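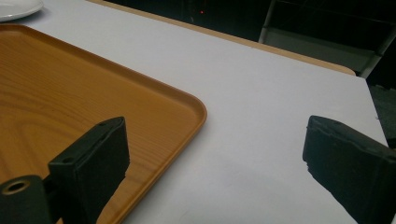

**May — Serving ware, tray and plate settings**
Wandum workroom, main table

The purpose of this session was to settle the handling of the serving ware before the Donon tasting lunches begin. The written sheet now in use dates from the Dudás catering contract and assumes round plates throughout. It does not suit an oval plate, and several people have been working from memory instead.

**Table**

The white table was used. Its top shows crumbs poorly under the overhead lights, so it is to be wiped twice, the second time with a dry cloth. Items should be kept well inside the tan edge strip. The rounded corners of the table give less standing room than they seem to, and a tray placed across one of them will tip if it is leaned upon.

**Tray**

The orange wood-grain piece has been entered in our records under three different names — tray, board and server. It will be listed as "grain server" from now on, and the older entries will be corrected when the inventory is next printed. Anyone looking for it under "boards" in the meantime will find it at the end of that section.

Its load limit for our purposes is set at 700 g, including the plate. This is a house figure, chosen for comfort in carrying over the length of the corridor, and it may be revised. Two portions of 200 g each were used for the carrying trial, one toward each end. With the portions placed in that manner the load stayed level. With both moved to the same end, the person carrying had to shift grip before reaching the door.

Cleaning: damp cloth, mild soap, dry at once. It is not to be left standing in the sink.

**Plate**

The white oval plate is to be set down beside the grain server while the table is being prepared, and moved onto it only when the food is ready to leave the room.

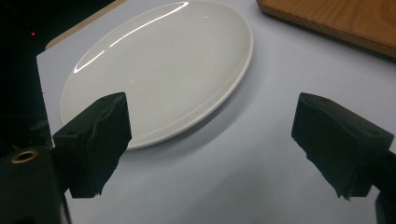 The long side of the plate should run with the long side of the server when the two are carried together. Placing it crosswise leaves too little room for the hands. On the table itself the direction is left to the person setting up, provided that all the places match.

Fingerprints on the glossy surface remain a recurring complaint from the lunch service. Plates are to be handled by the rim and polished immediately before use. Polishing them the evening before was tried in the spring and had to be repeated in the morning, at a cost of 5 minutes per stack.

**Open points**

- The Isis order form still lists only round plates. A line for ovals should be added before the next order is placed.
- Liners for the grain server: cork was proposed, felt was declined on grounds of washing. No sample has been received.
- Storage of the ovals. The present shelf is deep enough, but the stack has to be lifted out whole to reach the lower plates — a second shelf has been requested.
- The Dudás sheet is to be taken off the wall once the new one is approved. Please do not write further corrections on it.

The carrying trial will be repeated with the liner when one arrives. Until then the 700 g limit stands, and the portions are to be placed one toward each end.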